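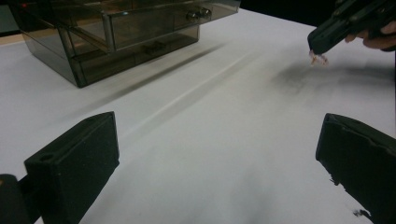
Small bits month is back, and I have been looking forward to it since last December! If you're new to the Chisholm Makers newsletter, this is when we stop starting new projects for a few weeks and sort out the tiny stuff: buttons, snaps, fishing swivels, jewellery findings, the odd screws that came out of something and never went back in. My favourite thing for this job is the smoky see-through kind of plastic organiser, like the one on the white tabletop, and I will happily bore anyone with my reasons. You get the clear-box advantage of spotting what's in there, but the tint calms the whole thing down. My old crystal-clear ones looked like a lolly shop had exploded on the shelf, and every mismatched colour shouted at me while I was trying to thread a needle.

I also love that you can put one down on a pale surface and see the thing properly. Morven Rennie does all her sorting on an old white pillowcase and she's converted half of us. Black snaps, dark hooks, grey washers – they all show up straight away, and when you've finished you pick up the corners and tip the leftovers back in the jar. If you sort a lot of white or pearly buttons, a navy tea towel does the same job in reverse.

Now, to the big question from last month's letters, which was how finely to divide things up. Tumaini Owino wrote in to say she had sorted her beads by colour, then by size, then by finish, and after all that couldn't find a single one she wanted. I laughed out loud, as I've done exactly the same with press studs. My suggestion is to sort by the job you'll be doing when you go looking. All the bits for mending shirts go together, even if that means four sorts of button in a row. All the bits for the bike go together. It looks less tidy in a photo and it's so much nicer to live with. 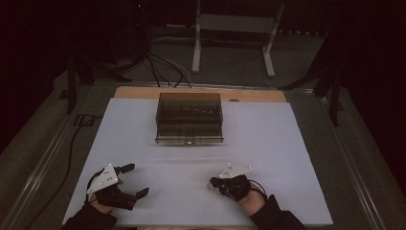
Compartments are where this gets fun, I reckon. Drawers are lovely for reels and packets and anything with a bit of bulk, but for loose bits I want rows of little spaces with walls between them, so that a knock of the elbow doesn't turn an evening's work into soup. Look at the box in the middle of the white board, with its dividers showing through the brown tint and a few small dark things already in place. That's a brilliant stage to be at! Leave some gaps. I used to fill every compartment on the first night and then had nowhere to put the next thing that turned up in a coat pocket.

A few other things I've picked up over the years, in no particular order:

Check how high the dividers go before you trust them with sequins. If they stop short of the lid, small flat things will slip over the top as soon as you tip the box on its side. Hrvoje Dumitrescu cuts a sheet of thin craft foam to fit under his lids and says he's had no trouble since, even in the back of the ute.

Label the lid on the inside. Labels on the outside get rubbed off in a bag, and you only need to read them once it's open anyway.

Keep one compartment for mysteries. Every household has a small metal thing that belongs to something. Give it a home, and if you still don't know what it is by next small bits month, bring it along and we'll all have a guess. (Craig Menzies had his identified as part of a curtain track. He had been carrying it from house to house for 14 years.)

Wash the box first if it's second-hand. Warm water, a drop of dish soap, and an old toothbrush in the corners, then let it dry with the lid open. Don't put it in the dishwasher. I did, and it came out the shape of a saddle.

Our sorting night will be in the back room again, starting at 8 in the evening and going for 90 minutes, or longer if the kettle holds out. Bring whatever jar, tin or ice cream tub has been bothering you. Sheena Niven is bringing her grandmother's button tin, and if you've never had a rummage in it you're in for a treat – there are glass ones in there shaped like little apples. We'll have a swap table as well, so spare organisers in any size are very welcome, tinted or clear, drawers or lids.

Send me your own sorting systems before the next issue, especially the strange ones. I'd love a whole page of them!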